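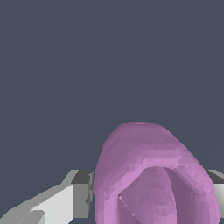
Jeltach Treaty Tracker, one year in

Our office pays for one big subscription a year, and last year it went to Jeltach, which sells a database of bilateral agreements aimed at small research groups and university departments. The pitch is that you type in two countries and get everything they have signed with each other, with status, dates and full text. I had my doubts when the sales call ended and I have most of them still.

Start with coverage. The front page promises 148 states. Pick a pair of large ones and the results are good: trade, visas, extradition, fishing rights, all there and mostly in order. Pick two small landlocked ones and you may get a single aviation agreement and a blank page. The blank page doesn't say whether no treaty exists or whether Jeltach hasn't looked. For a student that's annoying. For anyone writing a briefing it's a trap, and I think the company knows it, since the wording on that page has been changed twice since May without fixing the problem.

The status labels are worse. "In force" seems to mean the text was signed and somebody assumed the rest. Şengül Kurtuluş, who works on water agreements down the hall from me, checked a batch of river accords against the official gazettes and found several marked as in force that had never been ratified. She wrote to support on a Tuesday and got a polite reply before lunch. The entries were corrected a month later, with no note to show they had ever been wrong. If you cited the old version, good luck.

Search is fast, I'll give them that. The filter by subject works, the PDF copies are clean, and the side-by-side view for comparing two language versions is the best I've used. It saved me two days on a consular paper. Bulara, which we had before, has nothing like it -- and its search box still chokes on accents.

Then there is the "relations score," a number beside each pair of countries that goes up and down every week. The help page says it is built from official statements and the pace of new agreements. It doesn't say how either one is weighted. I asked. Kofi Boateng, our account contact, told me the method was being written up, and that was last fall. Please don't put this number in a report.

Price is $240 per seat, with a minimum of two seats and a cap of 1,000 downloads per year. We never came near the cap. A bigger team would, and extra downloads are only sold by phone.

Would I renew? One more year, for the comparison view, with the gazettes open in another window. If your library already has decent access to official treaty collections, try the free trial first and test it on the most obscure pair you care about. The demo pairs are all easy ones.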